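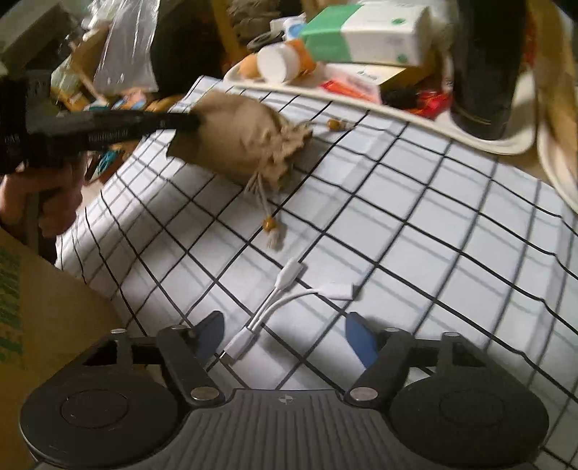

**Care box packing moves to Skernstead**

The winter care box drive is back, and what a start! Packing opened Sunday at the Skernstead hall, where boxes are being filled with wipes, bath sponges and other small comforts for new arrivals in town.

Organizer Dayana Tlapale hopes to send out 965 boxes before the end of November — 30 more than last year.

"People open these on their first night here," she said. "A good bath sponge is a wonderful thing!" 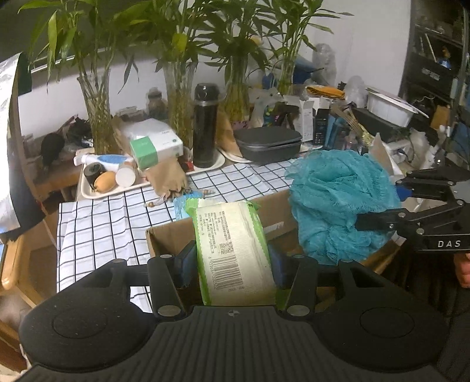 *A turquoise bath sponge and a green-and-white package at the packing table.*

Donations of unopened toiletries are welcome until 9 p.m. Ask for Jacinto Valdovinos at the side door.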